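Skalberg opens its room-tidying service to small hotels and guesthouses

If you have ever helped run a guesthouse, you will know the hour between ten and eleven in the morning, when half the rooms have checked out, the other half want fresh towels, and every floor seems to have sprouted bottles and wrappers overnight. Skalberg has had that hour in mind for a good long while, and from May the company will rent its two-armed tidying robot, the Drosolik, to small hotels and guesthouses that could never have dreamed of buying one outright.

The price is $373 a month for each robot on a yearly plan, with delivery, setup and repairs included. Places that would like to get to know the machine first (and who could blame them?) can take a 21-day trial for $364, and that money comes off the first month's bill if they decide to keep it.

What you get is a robot that handles the first pass through a room after checkout. It picks up litter from the floor, brings it to the trash bin, and gathers up whatever guests have left lying on sofas and tables so the housekeeper can find it all in one place. It does not make beds or clean bathrooms, and Skalberg is quite frank that it has no plans to promise either one this year.

Isamu Oshima, who looks after the rental program, came to it from the front desk of his family's inn, and he still talks like a man who has carried a great many suitcases up a great many stairs. "I wanted the housekeeper to walk in and start on the bed," he told us over the phone on Wednesday. "All that bending down for bottles and bits of paper first thing in the morning, that was what wore my aunt out."

The Torngate, a guesthouse with a loyal following among hikers, has been trying the service through the slow season, and the Drosolik has now worked through 2,858 room visits there. The housekeeping staff gave it a mixed but friendly report. They love it for bottles and paper, they find it slow on thick carpet, and they would dearly like it to be a little quieter before nine. 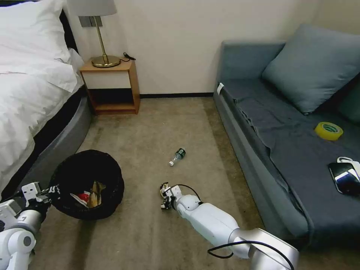 Phones and chargers are a touchier matter, as anyone who has ever had to mail one back to a guest will tell you. The Drosolik can be told to leave personal things exactly where they are and send a note to the desk, and that is how it comes set up. Owners who prefer to have such things collected can change the setting room by room from a tablet.

Training is handled by Hirose, a service firm that sends someone out for a full day to walk the staff through the rooms, mark where the bins stand, and answer the questions that always come up after lunch. A second visit is included later on, once everyone has had time to form an opinion.

Orders are open now, and Skalberg says trial places will go first to properties with fewer than thirty rooms.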